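Dastatine (robot cell)

Dastatine is a tabletop robot cell built in a shared workshop in Stasiv for practicing peg insertion and removal. It consists of a small arm with a two-finger gripper, a flat task board, and a simulated copy of both, which is used to test motions before they are run on the hardware. The plans and the simulation files are published under the name Novum.

Background

The cell grew out of an earlier project at the same workshop, a pen plotter called Brestano, whose power supply and motor drivers were reused. Work on the arm began in August. The first version of the task board had 9 holes, most of which were too close together for the fingers to reach. The board was redrawn with a single recessed fixture near the middle, and the other holes were dropped.

Simulation

The simulated cell was drawn from measurements of the bench. The board is modeled as a dark panel with a lighter rim, resting on a wood-grain surface. The fixture is a pale square recess that holds one peg in a ring-shaped collar. The gripper is modeled in black and dark gray, and its finger shapes are simplified to wedges to keep contact calculations short.

Motions are checked from a virtual camera above the gripper. This viewpoint shows the fingertips and the fixture together, and sideways errors can be corrected before the fingers close. Depth is harder to judge from this position and is read from the joint values instead.
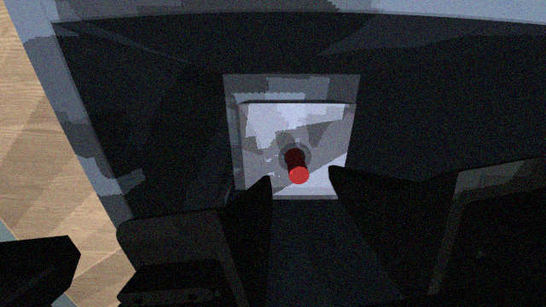 Simulated view of the gripper and the red peg in its recessed fixture.

Rendering is done at a low sample count, which leaves visible grain in dark areas. The builders kept this setting after finding that a cleaner render took longer and had no effect on the planned path. Shadows inside the recess gave more trouble. An early peg detector based on brightness confused shadow edges with the collar, and it was replaced by one based on color.

Testing

A standard test is a set of 100 simulated attempts, followed by 20 on the real arm. Each attempt has a time limit of 30 seconds. An attempt counts as failed if the peg is dropped or if a finger touches the panel. The start position of the gripper is changed slightly between attempts, while the board stays fixed.

Files

The current release is dated February 16, 2022. It contains the board drawing, the finger models, the scene file and the test script. The wiring diagram covers only the newer driver board and does not apply to cells that use the Brestano parts.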